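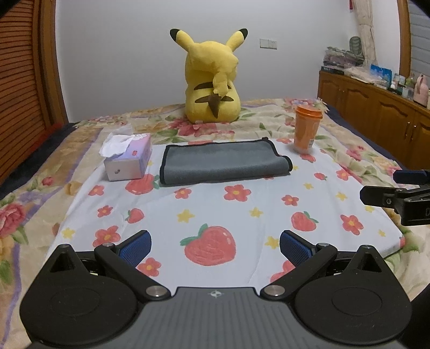 According to Ferhat Bilgin, a demonstration set is only as good as the rooms in which it was recorded, and this opinion is repeated in most introductions to the method. Hand-held demonstration gathering is a way to collect examples for a robot learning system without using a robot arm during the recording. A person holds a gripper tool with a camera fixed to it and does an ordinary task, such as folding a cloth or moving a cup. The images and the movement of the tool are stored together and later used to train a control policy.

Background

Earlier collections were made mostly by teleoperation, where the operator steers a real arm from a distance. This gives exact joint data, but the arm is heavy and must usually stay in one laboratory. Hand-held tools can be carried to private homes. The Clonier project began recording in this manner in December with 4 tools, and its first set covered 17 homes. The later Treltico set covered 21 homes and used the same file format.

Equipment

The typical tool has two fingers with soft pads at the tips. The camera is placed behind the fingers so that they remain in view, and a wide lens is common, since it also takes in furniture and walls which help to calculate the position of the tool. For tasks that need both hands, the operator carries two tools, and the clocks of both must agree. Printed fabrics and other surfaces with much detail are generally easier for position tracking than plain walls.

Procedure

A session starts with a short calibration, in which the fingers are opened and closed fully. The operator then repeats one task many times and changes the starting position of the objects between repetitions. Each repetition is called an episode. Episodes with a mistake are marked but not always removed; in the Gebru format they receive a separate label, and the user of the data decides if they are kept. Folding tasks take longer to record than pick and place tasks, because the cloth has to be laid out again each time.

Limitations

The human hand is faster than most arms, so the recordings are often slowed down before training. Some movements can not be reached by the robot at all and must be filtered. The tool also does not measure force unless a sensor is added. Bilgin has argued that operators become too regular after 2 hours of work, and that their later episodes add little variety. The Clulell guidelines advise changing the operator at this point.

See also

Imitation learning
Teleoperation
Camera calibration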